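Mateos Community Pantry
Thread: sorting flexible packaging at the October intake

1/ Intake of packaged goods begins this month at the Mateos storeroom. The following posts set out how bags, pouches and wrapped packs are to be sorted. They replace the guidance posted in spring, which dealt mainly with cans and jars.

2/ The storeroom holds 2,000 packs when all shelving is in use. Flexible packs take up more of that space than they should when they are laid flat in heaps. From this intake forward they are to be stored upright, in rows, with the printed front facing the aisle.

3/ Donors are asked to leave every pack in its original wrapper. Contents that have been moved to another bag cannot be accepted, whatever their condition. The ingredient list and the date must stay with the food.

4/ Glossy wrappers deserve particular attention at the sorting table. Under the overhead lamps the shine can hide small print, and a pack seen edge-on shows very little of its front. Turn each one fully toward you before deciding where it goes.

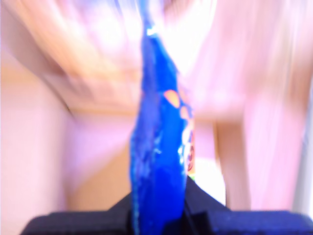 Page last changed: October, 4:40 p.m.

5/ A blue wrapper with orange printed along one side, viewed from this angle, offers a sorter almost nothing to read. Color alone is not a basis for shelving. Several product lines share the same blue, and last season sweet and savory items were mixed on Shelf 6 for that reason.

6/ Check the seams next. Run a thumb along the full length of each one, then press the pack lightly. Creases in the wrapper are acceptable. A split seam or a puncture is not, and the pack should be placed in the gray bin beside the door.

7/ Packs that pass inspection go into crates of 40. Please do not exceed this number. Overfilled crates were the main cause of crushed stock in the last intake, when 102 packs had to be withdrawn before distribution.

8/ Crate labels are to be written in block letters and placed on the short side. Record the type of food, the earliest date in the crate and the initials of the sorter. Labels on lids are not sufficient. Lids get exchanged.

9/ Empty wrappers and outer film should be kept apart from cardboard. Nizar Awad maintains the list of what the local collection service will take and has posted the current version inside the storeroom door.

10/ Questions about shelving should be directed to Amparo Valcárcel. Questions about delivery times should be directed to Iker Gallardo, who is at the loading entrance from 8 a.m. on intake mornings.

11/ Correction to post 6: the bin for damaged packs is now to the left of the sink. The gray bin beside the door is for general waste only.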